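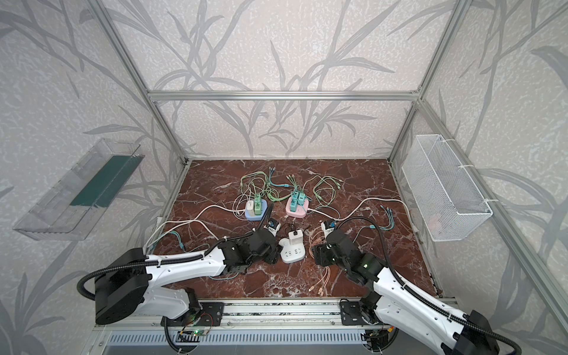 Figure 8. Both arms over the table, power strip task. Left gripper angled downward, right gripper at middle-right.

Recording a task by remote control

Use this section to show the Votomow station a two-arm task with the leader handles. The example is the power strip task: the operator picks up a plug adapter with one arm while the other arm steadies the strip. Read the safety section before you switch the arms on.

Before you start

1. Clear the floor between your chair and the stop button. You must be able to reach the button without standing up.
2. Check the cable sleeve on each arm. It should follow the arm through its full bend without pulling tight at the shoulder.
3. Wipe both wrist camera lenses with a dry cloth. Do not use glass cleaner.
4. Set the strips on the table. The strips and adapters used in this task must never be connected to an outlet.
5. Lay out the charging cables. They are part of the task and do not have to be neat, but keep them clear of the arm mounts at the front rail.

CAUTION: Loose cables can catch in the gripper fingers. If a cable is caught, press Stop, open the gripper from the menu and free the cable by hand. Do not pull it out by moving the arm.

Pairing the handles

1. Put both leader handles in their cradles.
2. Turn on the station and wait for the start screen.
3. Select Tramum – this is the recording program – and then New Session.
4. Lift the left handle first. The left arm follows after a short delay.
5. Lift the right handle.
6. Move each handle slowly through its range. If an arm moves the wrong way, put both handles back and repeat from step 1.

Note: The handles are marked L and R on the underside. Crossed handles are the usual cause of an arm that seems to move the wrong way.

Recording an episode

1. Bring both grippers to the ready position above the table.
2. Press the left pedal. A tone sounds and recording begins.
3. Steady the strip with one gripper. Use light pressure.
4. Grip the adapter by its sides with the other gripper and draw it straight up.
5. Set the adapter down on a clear part of the marble and open the gripper.
6. Return both arms to the ready position.
7. Press the left pedal again to stop.

An episode may not run longer than 30 seconds. If you drop the adapter, you can pick it up again and go on, as long as you stay within the time. Mark the episode Recovered when you save it. If a strip ends up out of reach, press the right pedal to discard the episode.

Change the position of the strips between episodes. Turn them, swap them and move the cables. A set recorded with everything in one place will not train well.

Saving

Episodes are stored on the station until you select Send. Storage holds 4,000 episodes. Error 251 means that one wrist camera dropped out during recording; discard the episode and check the camera plug.

For changes to the task list, write to Ekow Laryea at Clanala.

Section revised October 27, 2022 – F. Gyamfi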